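Brultex Opens Second Demonstration Site for Household Robot Learning

GOSTBY, Tuesday, September 15, 2026 — Brultex said today that it has opened a second site for recording two-arm robot demonstrations, in a former print shop in Gostby. The site will supply training examples for Vullia, the company's learning system for household tasks.

Work at Gostby began in August with 3 stations. Operators there have recorded 960 demonstrations so far. Of those, 324 were set aside for testing and will not be used in training.

In each demonstration, a person guides a pair of robot arms through a short job with ordinary objects, such as lifting a cup, opening a small box or moving a utensil from one container to another. The system records the motion of both arms together with camera views of the table. Objects are moved between recordings so that Vullia does not learn a single layout.

Attempts that go wrong are kept and labeled. Brultex said these recordings help the system learn how to recover after a missed grasp — a weak point in earlier versions trained only on clean runs.

Sessions are limited to 30 minutes per operator, followed by a break. The company said the quality of recordings from its first site, in Gouveia, dropped when sessions ran longer.
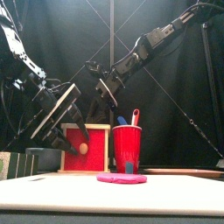 Both sites use the same task list and the same labeling rules, so recordings from Gouveia and Gostby can be combined without conversion. Each recording is checked by a second operator before it is added to the training set. Recordings with missing camera data are thrown out.

Brultex plans to add folding and wiping tasks at Gostby once the current list is finished. Work on drawers and hinged lids will stay in Gouveia for now.

About Brultex

Brultex develops learning software for two-arm robots. The company runs recording sites in Gouveia and Gostby.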